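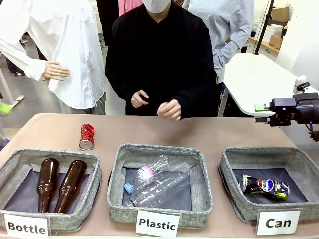 Sorting at the Source: Speaker Notes for the Building Recycling Briefing

Wendt Center, main hall, 1/9/19
Presenter copy. Running time 24 minutes, followed by questions.

Slide 1. Three bins, three labels

Welcome the audience and thank the Wendt Center for the use of the hall. State the subject at once: how the drink containers used in our buildings are separated before they leave the floor on which they were used.

Point to the three labels: Bottle, Plastic, Can. Each is one word, in bold black letters on white paper, and each stands in front of its bin. Ask the audience to read them aloud from the back row if the room is willing. The words are short enough to be read while walking past, and this was the main requirement set by the Brakik office when the labels were drafted.

Explain the wording. "Bottle" in our program means glass. The left bin has two brown glass beer bottles in it. "Plastic" covers clear plastic bottles of every size, and the middle bin shows two of them. "Can" covers all metal drink cans, and there is a crushed Pepsi can in the right bin.

Acknowledge the difficulty that many listeners will already have noticed. A plastic bottle is also a bottle. During the July review, this was the question most often raised by staff at Gukum and by visitors to the building. The office considered "Glass" as a replacement and has not ruled it out. Invite written comments on this point at the end of the session.

PAUSE. Allow time for the audience to look before continuing.

Slide 2. The item between the bins

Return to the first picture for a moment. A red aluminum can stands on the table between the left bin and the middle bin, toward the back. Ask where it belongs. The answer is the bin on the right, and the audience will give it quickly.

Then make the point. Containers left beside a bin are the largest single complaint received from the cleaning staff. An item set down next to the bins must be picked up, identified and placed by someone else. Over a working day in a large building, this adds up to a considerable amount of handling.

Note also that the can is dented and twisted. Condition does not change the category. A crumpled can is still a can, and a crushed plastic bottle is still plastic. Several departments have asked whether crushed items are accepted. They are, in all three bins.

Slide 3. Caps, sleeves and leftover liquid

Refer to the crinkled plastic bottle in the middle bin, with its light blue cap and the pale pink band around it. Staff ask regularly whether these must be removed. The current instruction is as follows.

Plastic caps stay on. Loose caps are lost in handling.
Paper and plastic sleeves may stay on.
Metal caps from glass bottles go in the general waste.
All containers should be emptied before they are placed in a bin.

If asked about rinsing: rinsing is welcome where there is a sink nearby. It is not required.

Slide 4. Choice of bin

The bins in the picture are gray fabric, with a padded rim and a dark lining. They are of the tabletop kind, and this size suits a meeting room, a reception desk or a training session such as this one. They are not intended for a cafeteria or a loading area, where the Ondadia building uses rigid floor bins with the same three words on them.

Recommend that departments keep the bins in the same order everywhere: Bottle on the left, Plastic in the middle, Can on the right. People who move between floors should not have to learn a new arrangement on each one. Where space does not allow three bins side by side, the office should be consulted before a bin is removed.

A brief remark on glass. Fabric bins must be emptied before they are full and carried from underneath. Glass bottles should be laid down gently – never dropped in from above.

Slide 5. Results from the Ondadia trial

The trial placed 200 labeled bins across the Ondadia offices. At the close of the trial, 98 percent of the bins checked still had their label in place and readable. The remainder had been moved during cleaning or had come away from the table.

Be careful with this figure. It concerns the labels only and says nothing about how well the contents were sorted. Sorting results will be presented separately once the Gukum floors have completed the same period. If pressed for an early estimate, decline politely and refer the question to the Brakik office.

Slide 6. What is asked of each department

Name one contact person for the bins on each floor.
Replace any label that is torn, faded or missing, using the printed sheet supplied.
Include the three categories in the welcome session for new staff.
Report shortages of bins or liners before the end of the month.

Remind the audience that handwritten labels should not be used. In past years, several floors made their own, and the wording differed from one corridor to the next.

Slide 7. Questions

Take questions from the hall first, then those submitted on cards. Likely subjects: cartons, coffee cups, and collection times. Cartons and cups are outside the present program and remain general waste. Collection times are posted beside the elevators in each building.

Spare label sheets are on the table by the exit – one set per department, please.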